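Keeping a Sorting Cell Honest
Setup and upkeep of a single-arm tabletop station at the Zarska workshop in Mestau

By the Prorkero staff

The sorting cell at Zarska takes up one tabletop. It has a single white arm, a sheet of brown paper, and two open black plastic bags that serve as bins. The arm moves household items from one bag to the other, and an operator reviews the log at the end of each shift. The cell was commissioned in May and has since logged more than 4,000 transfers. Most of the work that keeps it running is done by hand before the arm is powered.

Setup starts with the base. The mounting bolts are checked with a torque wrench in a cross pattern, then marked with a paint pen so that any later movement shows as a broken line. Zarska does this weekly. In the first month the bolts were checked only when the arm missed a pick, and by then the base had already shifted enough to spoil a day of stored positions.

The arm is then homed with the gripper open. Each joint is sent to its zero position and the offset is read from the controller. An offset above the shop limit means the joint is re-zeroed and the test run again. If the same joint fails twice in one week, it is taken out of service and the seal and encoder connector are inspected. Two joints have been pulled under this rule. One had a loose connector. The other had no fault that the shop could find, and it went back on the arm after a bench run of 100 cycles.

Paper is laid next. The sheet gives the vision system a plain, dull background and cuts down glare from the white table. It is replaced when creases start to show up as false edges in the segmentation output. Tape goes under the sheet, never over it. Staff tried a rubber mat for several weeks and dropped it, as the surface picked up shiny spots where the fingers touched down.

The bags are the least repeatable part of the cell. A rigid bin would be easier to locate, but the customer, Pellegrini, ships its returns in bags and wanted the station tested on the same material. Each bag is opened by hand and its walls are pushed outward until they stand up. The top edge is folded down where it will hold a fold. Loose handles are a known hazard: a finger that closes on a loop will drag the whole bag on the way out. The written procedure calls for a look at both bags before every run and after any stop. 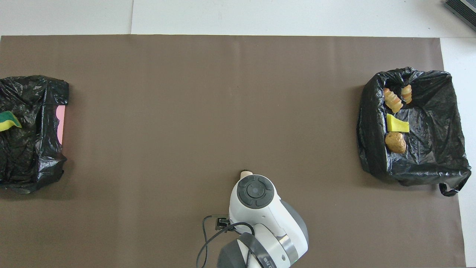
The station at Zarska, with the gripper over the middle of the paper. The bag at right holds four items used in pick tests: two spiral-shaped toy snacks, a yellow sponge and a toy potato.

Test items are chosen for the trouble they cause. A sponge gives under the fingers, so grip width alone is a poor sign of a good hold. The potato is oval and tends to roll out of a pinch taken too high. The spiral pieces have ridges, and the depth camera returns a noisy surface for them. The approach angle for those is set by hand in the recipe and locked.

Cable routing took longer to settle than any other item. The black cable leaves the arm at a small connector block and needs enough slack for full wrist rotation. With too little, the connector works loose. With too much, the loop sweeps the paper and can catch the near wall of a bag. Zarska sets the slack with the wrist turned to its far limit, then runs the arm through its full path at low speed while the operator watches the loop. The connector is reseated at every monthly service.

Gripper tips are treated as wear parts. They are wiped at the start of each shift and measured for wear once a week. A worn tip first shows as a slow rise in dropped sponges, often several days before the harder items are affected. The current pair was fitted at transfer 1,385 and replaced an earlier set that had rounded at the corners. A tip change takes up to 9 minutes, including the touch-off against a gauge block that resets the tool length.

After any tip change, base adjustment or new sheet of paper, the hand-eye calibration is repeated. The arm visits a fixed set of poses over a printed target and the controller reports the residual error. The figure is entered in the log along with the room lighting setting. A run may not start until the entry is signed.

Pellegrini has asked for a second station on the same plan. Zarska intends to use the same arm model and checklist, with a shorter cable and a separate bracket for the connector.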